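## 4.2 Recording a tray lift with the hand-held grippers

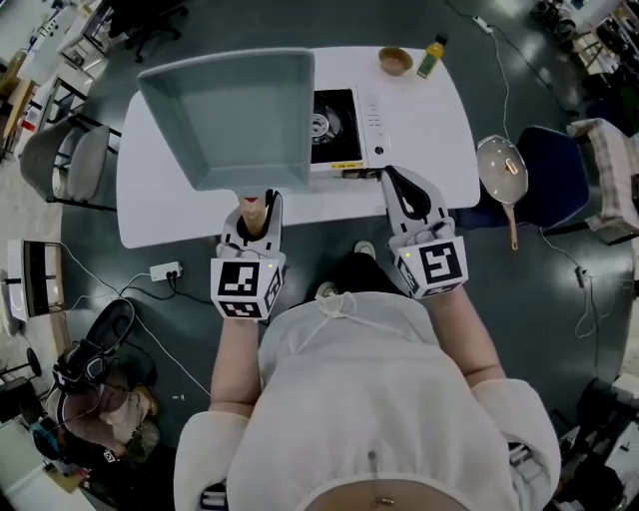
*Figure 11 – Left gripper lifting the near edge of the tray; right gripper open.*

1. Take one gripper in each hand. Check that the green light on each is lit.
2. Start a new take in Coren and wait for the tone.
3. Close the left jaw on the near edge of the tray and raise it slowly.
4. Hold for one second, lower the tray and end the take.

**Note:** Keep sleeves and cloths off the marker cubes – a covered face causes lost tracking. Takes with more than 22 lost readings are rejected.

**Caution:** Leave the cooktop switched off during tray work.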